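Eslow Home Notes » Kitchen » Getting a Grip on the Pantry

Small Bins, Big Difference: My Favorite Pantry and Drinks Shelf Tips

I love a good pantry reset. I do one every January when the holiday leftovers are finally gone, and another when the weather warms up and the drinks start taking over every shelf in the house. Our kitchen on Cárdenas Street is small (one closet, five shelves, and a door that opens the wrong way), so I've had to get choosy about what goes where. These are the tricks that have stuck.

Start with one shelf

Please don't empty the whole pantry onto the floor! I did that the first year and we ate takeout standing up. Pick one shelf, clear it, wipe it, and put it back together before you touch the next one. Give yourself 30 minutes and set a timer. For me the best shelf to start with is the one at eye level, because you see the results every time you open the door and it makes you want to do the others.

I sort on a bare, pale surface if I can. Crumbs, drips and that one runaway lentil show up right away, and it's easy to wipe down between batches. 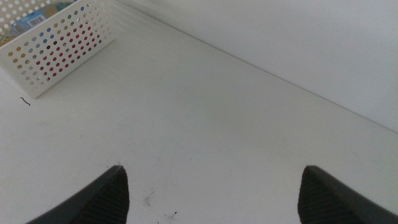
Pick bins with holes

Solid bins look tidy in the store, but I'm a huge fan of the perforated plastic kind. Air gets through, you get a peek at what's inside, and they rinse clean under the faucet in no time. Onions and potatoes do so much better in them (keep those two in separate bins, though – they don't store well together). If a bin is going to hold drinks, look for straight sides. Sloped ones waste a surprising amount of room, and the bottles lean.

Measure the shelf before you shop, front to back as well as side to side. Write the numbers on a scrap of tape and stick it inside the pantry door. I bought three beautiful bins once that stuck out just far enough to keep the door from closing, and they live in the garage now with the Wustent paint trays.

Wash everything before it goes back

A squirt of dish soap in warm water handles nearly all of it. For bins with lots of little holes, an old toothbrush is perfect, and so is a bottle brush if the holes have gone sticky with juice. Rinse, shake hard over the sink, and leave them upside down on a towel.

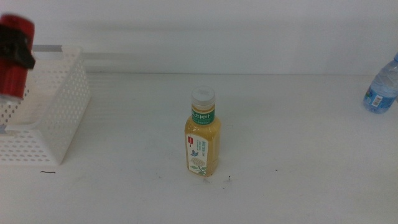 Overnight is best for drying, especially in a humid kitchen. A damp bin put straight back on a painted shelf can leave a ring, and I have the ring to show for it. If you're in a hurry, a hair dryer on the cool setting gets into the corners nicely.

Sort drinks by how you grab them

I used to sort ours by size and it drove everyone nuts. Now it goes by habit: the everyday stuff at the front, party stuff at the back. Cans go in one bin, 500 ml bottles in another, and anything tall stands by itself along the side. Work out how many of each your family goes through in a week and only shelve that many. The rest can wait somewhere cool and dark.

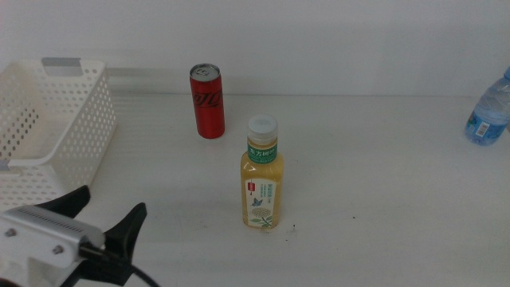 New ones always go in behind the old ones. It takes a few extra seconds when you unload the groceries, and you won't find a forgotten iced tea from two summers ago. Check the dates while your hands are in there anyway.

Go easy on labels

I adore my label maker, but I got carried away. Broad names work best – "snacks," "baking," "drinks" – since the contents change all the time. Masking tape and a marker are great for the first month, until you know the setup is going to last. The Brorurau clip-on tags I switched to later have held up well and they come off for washing.

Keep one bin with no job at all. Ours catches birthday candles, the odd packet of yeast and whatever came home from the farmers market, and I go through it when I do the grocery list.

Next up on the Kitchen page: that awful cabinet over the fridge!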